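Clearing the Kitchen Table Before Tea

Posted May 13, 2020
Filed under: Kitchen, Tidying, Small Spaces

If your kitchen table is anything like ours, it does a dozen jobs before lunch and eating at it is only one of them. Ours is where the shopping lands, where the mail gets opened, where the beans get topped and tailed, and where every plastic bag that comes through the door seems to settle for a good long rest. I used to leave it all until the plates were ready to go down, then carry the whole lot off in my arms and dump it on the counter, where of course it was in the way of the cooking. After years of that I've settled into a little routine that takes me 14 minutes on an ordinary afternoon (a bit longer if I stop for a cuppa, and I usually do).

Start with the bags

Always the bags first. They take up so much room for something with nothing in them, and they hide things. I've found a lemon, a bus ticket and a perfectly good pair of scissors under a bag I thought was just a bag. Pick each one up, give it a squeeze and a shake, and have a look inside before you decide what it is. The sound ones get flattened, folded in thirds lengthways and then tucked over into a little triangle like a samosa, and I keep no more than 12 of them in the drawer. Anything torn or sticky goes. If you don't have the patience for triangles, an empty tissue box does very nicely, just poke them in one after another and pull from the top.

Put a bucket at the end of the table

I can't recommend this enough! A plain round bucket, nothing fancy, set on the table or on a stool beside it. Anything that belongs in another room goes in the bucket, and you walk it round the house once at the end. Before the bucket I was up and down the hall with a single battery, then back again for a hair clip, and I'd get distracted by the washing every time. Mine is a Nulen one from the hardware shop and it has outlived two mops.

Stand up what can stand up

Bottles and cartons get knocked over on a busy table, and a bottle on its side will sooner or later find its way to the floor. Check the lids as you go. Cups go straight to the sink. Boxes I give a little rattle, as there is always one with a single teabag left in it.

Keep the damp things away from the paper things

Sponges and cloths have a way of ending up right beside the paper towels, and by evening you've lost half the pile to a puddle. Wring the sponge, stand it on its edge by the tap, and hang the cloth over the oven rail. The paper towels live on the shelf, well above splashing height.

Greens last

Spring onions can wait at the back of the table while you do everything else. Then trim the roots, pull off the slimy outer layer if there is one, and stand them in a jar with a couple of centimetres of water. They'll keep going on the windowsill for a good week, and you can snip the tops as you need them.

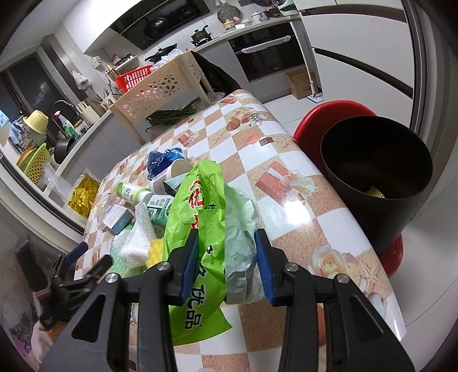
Tatetine wrote in the comments that she does the bags last, and swears by it, on the grounds that she wants one open beside her for the rubbish the whole way through. I can see the sense in that and I've tried it twice now, though I did end up throwing out a rubber band ball I was fond of. She also folds hers into squares and files them upright in a shoebox, which sounds lovely.

A word about oilcloth

A patterned oilcloth is a wonderful thing and forgives nearly everything, but it does like to be looked after. Warm water with a small squirt of dishwashing liquid, a soft cloth, then a dry one straight afterwards so it doesn't streak. Stay away from scourers and bleach, they take the shine off and then the colour. Never put a hot wok or saucepan straight onto it, even for a second while you look for the trivet. If it has creases from being folded in the packet, lay it out on a warm day and leave it be, they'll mostly drop out by themselves. I change ours in June, when the heater goes on and we start eating every meal in the kitchen, and the old one gets cut down to line the shelf under the sink.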